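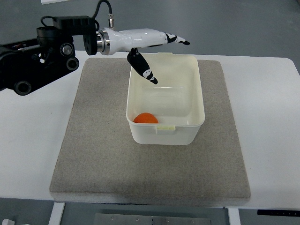 흰 상자 위의 핸드. 아래로 향한 손가락 끝이 뒤쪽 테두리 안에 들어가 있음.

질문: 핸드 열림 완료 신호가 온 뒤 상승 구간에서 보호 정지 (코드 526)

Wirnex 커뮤니티 > 로봇 핸드/그리퍼 > 고장 및 안전
작성일 2026년 8월 12일
상태: 해결됨

구성은 다음과 같습니다.
암 컨트롤러: Rirner
핸드: Fomness 다지 핸드, 24V 외부 전원
상위 제어: Coutinho 시퀀서, 핸드와는 시리얼 통신
작업: 펠트 매트 위의 물체를 집어 플라스틱 상자에 넣고 홈 자세로 복귀

증상은 물체를 놓은 뒤 상승할 때 발생합니다. 시퀀서에는 핸드의 열림 완료가 들어와 있고 다음 스텝(상승)으로 넘어갑니다. 그런데 손가락 하나가 굽은 채로 남아 있는 경우가 있고, 그 손가락이 상자 뒤쪽 테두리에 걸립니다. 상자가 조금 들리거나 끌리다가 암이 526으로 보호 정지합니다. 매번 나는 것은 아니고, 오전에는 없다가 오후에 몰려서 나는 편입니다.

확인한 내용입니다.
- 핸드 단독으로 열고 닫기를 반복하면 재현되지 않습니다.
- 충돌 감도를 한 단계 낮추면 정지 횟수는 줄지만 상자가 더 많이 끌립니다. 원래 값으로 되돌렸습니다.
- 상자 위치를 매트 안쪽으로 옮겨도 동일합니다.
- 케이블 커넥터는 뺐다가 다시 꽂았습니다. 변화 없습니다.
- 열림 명령 타임아웃은 3,000 ms입니다. 로그에서 문제가 난 사이클의 열림 시간은 2,198 ms로 찍혀 타임아웃에는 걸리지 않습니다. 정상 사이클은 이보다 훨씬 짧습니다.

핸드 고장으로 보고 교체 신청을 해야 하는지, 시퀀스 쪽에서 잡을 수 있는 문제인지 궁금합니다. 정지 후 복구 순서도 현재는 작업자마다 다르게 하고 있어 같이 여쭙니다.

답변 1

감도 문제 같습니다. 저희도 526이 자주 나서 충돌 감도를 낮추고 상승 속도를 절반으로 줄였더니 안 납니다. 상자를 더 무거운 것으로 바꾸는 것도 방법입니다.

 댓글(질문자): 감도를 낮추는 것은 이미 해 봤고 본문에 적었습니다. 속도는 시험해 보겠습니다.
 댓글: 감도로 덮는 것은 권하지 않습니다. 손가락이 걸린 상태로 힘이 더 들어갈 뿐이고 관절 기어가 먼저 상합니다.

답변 2 (채택됨) 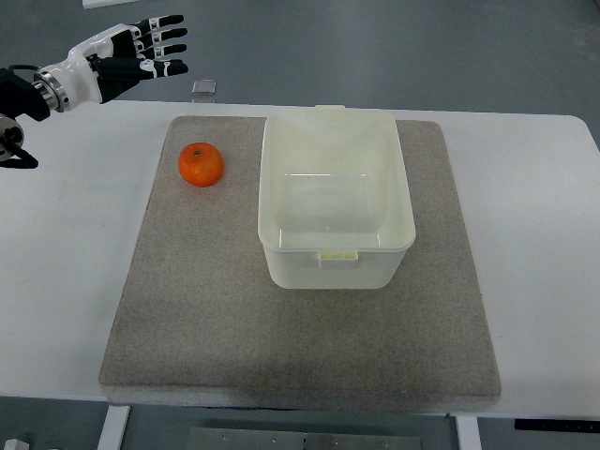

글쓴이 | 토크리밋

526은 결과로 나온 코드이고, 볼 곳은 열림 완료 판정입니다. Fomness 핸드의 완료 비트는 설정에 따라 의미가 다릅니다. 저희 장비의 펌웨어 기준으로는 두 가지 모드가 있었습니다.

모드 0: 모든 관절이 움직임을 멈추면 완료
모드 1: 모든 관절이 목표 위치의 허용 오차 안에 들어오면 완료

출고값은 모드 0이었습니다. 이 모드에서는 손가락이 물체나 상자 벽에 닿아 멈춰도 완료로 올라옵니다. 열림 시간이 길게 찍히면서 타임아웃은 나지 않는다는 증상과 맞습니다. 관절이 밀다가 전류 제한에 걸려 멈췄고, 핸드는 그것을 정지로 보고한 것입니다. 단독 시험에서 재현되지 않는 것도 주변에 닿을 것이 없으면 설명이 됩니다.

첫 번째 사진 같은 위치에서 여는 것 자체가 불리합니다. 손가락 끝이 이미 테두리보다 안쪽에 있으면 펴지는 궤적이 벽과 겹칠 수 있습니다. 상승 전에 확인해야 할 자세는 답변에 붙인 사진처럼 네 손가락이 곧게 펴진 상태입니다. 물체가 매트 위에 있든 상자 안에 있든 이 조건은 같습니다.

수정 순서입니다.

1. 완료 판정을 모드 1로 변경합니다. 변경 후 핸드 전원을 껐다 켜야 적용됩니다.
2. 관절별 위치값을 따로 읽어 시퀀서에서 한 번 더 비교합니다. 허용 오차는 5도로 시작하십시오. 너무 좁히면 오후에 정상 사이클까지 걸립니다.
3. 조건이 맞지 않으면 상승하지 말고 그 자리에서 정지 후 알람을 띄웁니다. 자동 재시도는 한 번만 허용합니다.
4. 놓는 위치를 상자 중앙 쪽으로 옮기고, 손가락이 테두리와 겹치지 않는 높이에서 엽니다. 떨어지는 높이가 문제가 되면 상자 바닥에 얇은 패드를 까는 쪽이 낫습니다.
5. 상승 첫 구간은 저속 수직 이동으로 분리합니다. 홈 방향의 수평 이동과 섞인 블렌드 구간이면 손가락이 벽을 옆으로 밉니다.

오후에 몰리는 것은 24V 쪽을 보십시오. 열림 명령 순간에 핸드 단자에서 전압을 재야 합니다. 전원 장치 출력단에서 재면 정상으로 나올 수 있습니다. 전압 강하가 없다면 관절 모터 온도 로그를 확인하고, 같은 손가락만 반복해서 늦는다면 그때 교체를 신청하십시오. 손가락이 매번 바뀐다면 핸드 불량일 가능성은 낮습니다.

정지 후 복구는 아래 순서로 통일하는 것을 권합니다.

- 비상정지를 누르고 암이 움직이지 않는 것을 확인합니다.
- 비상정지가 핸드 전원까지 끊는지 배선도로 확인합니다. 별도 전원이면 암만 멈추고 핸드는 힘을 유지합니다. 이 상태에서 손가락과 테두리 사이에 손을 넣으면 안 됩니다.
- 핸드 전원을 따로 내린 다음 상자를 아래로 눌러 빼냅니다. 손가락을 당겨서 빼지 마십시오.
- 전원 복귀 후 티치 모드에서 저속으로 수직 상승합니다.
- 핸드 원점을 다시 잡고 관절값을 기록한 뒤 자동으로 전환합니다.

 댓글(질문자): 모드 0이었습니다. 모드 1로 바꾸고 관절값 비교를 넣었더니 걸리던 사이클이 상승 전에 알람으로 잡힙니다. 놓는 위치도 옮겼습니다. 비상정지는 말씀대로 암 쪽만 끊고 있어서 배선 변경을 요청해 두었습니다.
 댓글(토크리밋): 배선이 바뀔 때까지는 핸드 전원 스위치에 표시를 붙여 두십시오. 알람이 난 사이클의 관절 번호도 남기는 것이 좋습니다.
 댓글(질문자): 번호는 두 개가 번갈아 나옵니다. 단자 전압은 아직 못 쟀습니다.

답변 3

참고만 하십시오. 지난 4월에 비슷한 증상이 있었는데 저희는 통신 쪽이었습니다. Coutinho가 이전 사이클의 완료 비트를 읽고 넘어간 경우입니다. 열림 명령 전에 비트가 0으로 떨어지는지 확인하는 스텝을 하나 넣으니 없어졌습니다. 열림 시간이 정상적으로 기록된다면 해당하지 않을 수도 있습니다.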